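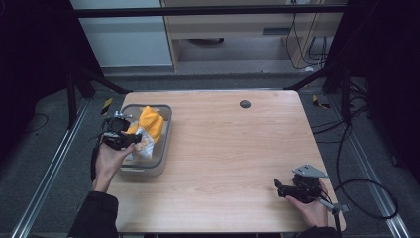
ROBOTICS PROJECT COURSE, HANDOUT 3
Hand-held grippers and the cloth task
Oskari Harju and Kaisu Seppälä

Welcome to the fun half of the course! Up to now you have been reading about how a robot can learn from people. From this session on, you are the people. Each pair takes a turn at the table with the two hand-held grippers, and what you do there becomes the training set for your own project.

Before you start

Read the task card all the way through, then put it away. Adjust the grippers until your thumbs rest comfortably and your wrists are straight. Open and close the jaws a few times on nothing. They will feel clumsy at first (everybody's do), and by your tenth run you'll be surprised how much you can feel through them.

Keep both grippers over the table between runs. The tape on the floor marks where the table goes, so if you bump it, line it up again before you carry on.

The task

Cloths start in the bin, crumpled. Take one out, lay it on the table, flatten it, fold it in half and in half again. Then go back for the next one. Your partner runs the timer and writes the log.

Why cloth? A block has the same shape every time you pick it up. A cloth never does! There is no single correct place to grab it, two layers can look like one, and a corner you need may be tucked under everything else. Kaisu's group named their first gripper program Ramen after what it did to a dish towel, and we still use their log in Handout 5 as a study in useful failure.

Things to try

Go for an edge or a corner you can see. A pinch in the middle of a cloth lifts fine but leaves you hunting for corners in the air.
Use your second hand early. Let it wait, slightly open, near the place where you'll want it.
Slow down just before contact. Those are the moments your model has the hardest time with.
If you drop something, pick it up and keep going. Recoveries are gold. Mark them R in the log and please don't delete them.

How much is enough?

The Dosto team handed in 441 runs last December and threw out 9 where the timer had been left off, so they trained on 432. The Saarinen team had 648, nearly all of them with the same cloth in the same corner of the bin, and their model was lost as soon as we turned the bin around. Shuffle the bin between runs!

For your lab notebook

Write half a page on one grasp that went wrong. Where were the jaws, what did you expect the cloth to do, and what would you change? Sketches are very welcome. Bring it along on 2026-06-16, when we'll swap notebooks and try each other's fixes at the table.

Related handouts
Handout 2: Learning from demonstration
Handout 4: Cleaning and labeling your runs
Handout 5: Reading the Ramen log
Prustthorpe student robot day: rules for teams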